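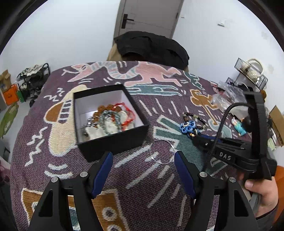 Section 4: Getting your home into Kindau, one room at a time

Right, you've got the app on your phone and you've picked a name for your household (mine is called Shoebox, don't ask). Now comes the bit everyone puts off! I put it off until September myself, and then did the whole house with a pot of tea and the radio going.

Start with the bedroom. I know the kitchen feels more sensible, but the kitchen is where people give up, usually somewhere in the plasticware.

1. Open Kindau and tap Rooms, then the plus sign. Call the room whatever you call it out loud. If it's "the back room" in your house, type that.

2. Choose Quick or Full. Quick gives you a name, a photo and a value. Full adds serial number, receipt, condition and a notes box. I use Full for anything worth more than $400 and Quick for everything else.

3. Tip small things out where there's decent daylight. A bed is great for this, and so is a big towel on the lounge room floor.

4. Take one photo of the lot, then one of each piece you'd be sad or out of pocket to lose. The app shrinks them for you, so don't fuss with your camera settings.

Note: Kindau saves as you go, but only after you've moved to the next field. If you type a value and then lock your phone, it's gone. I lost a whole chest of drawers that way and said some words.

5. Group the rest. Bracelets, beads, cords and odds and ends can all go in as one item with one combined value. Tap Make Bundle, give it a name you'd recognise in a hurry, and add up to 70 photos. (I have never come anywhere near that, but my bundle of tea towels gave it a nudge.)

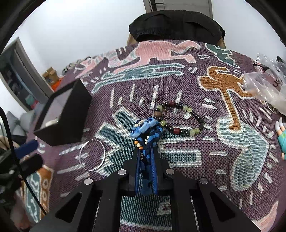 One reader wanted to know whether keepsakes that cost next to nothing are worth entering at all, seeing as no insurer is going to pay out on sentiment. Fair question! I put mine in with a value of zero and a line in the notes about where they came from. It takes a minute, and the list doubles as a family record. If that's not your thing, skip them and keep moving.

6. Tag each item with where it lives. Drawer, wardrobe, top shelf, under the bed. Tags are shared between rooms, so settle on "wardrobe" or "closet" and stick with it. I had both for ages and my searches were a dog's breakfast.

7. When the room's done, tap Close Room. You can reopen it whenever you like. Closing just runs the check for blank values and double-ups.

Caution: don't type your full address or your alarm code into the notes box. Notes go into the printed report, and you may end up emailing that to people.

8. Export. Choose Report, then PDF, and send a copy somewhere that isn't your house. Mine goes to my cloud folder and onto a USB stick in my desk at work.

If the export stalls with error 19, your phone is low on storage. Clear some space and try again. My first report was 283 pages because I'd left Large Photos switched on, so look for that in Settings before you print anything, especially if you're paying for the ink.

Next up is Section 5, the shed. Wear shoes.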